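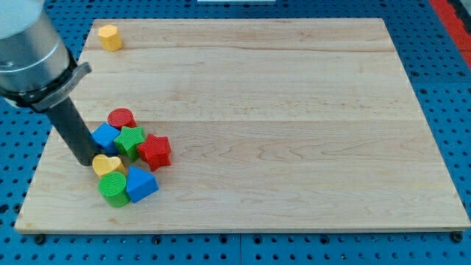

April, by the Hillstead shed blogger

Part 2: Oiling a new maple board

1. Sand with 80 grit, then 120. I go with the grain and stop when my arm aches.
2. Wipe off the dust and leave it an hour.
3. Rub in a thin coat of Zakov oil with a rag.

Note: thin means thin – my first go stayed sticky for days!

Caution: lay oily rags out flat outdoors to dry. Never bin them in a heap.

4. Wipe off the extra, wait overnight, and do it again.

Recent
Part 1: Picking your timber
Gumalex glue, six months on

Comments
oakleaf: Does this work on beech?
shedhead: Did mine last spring, came up lovely.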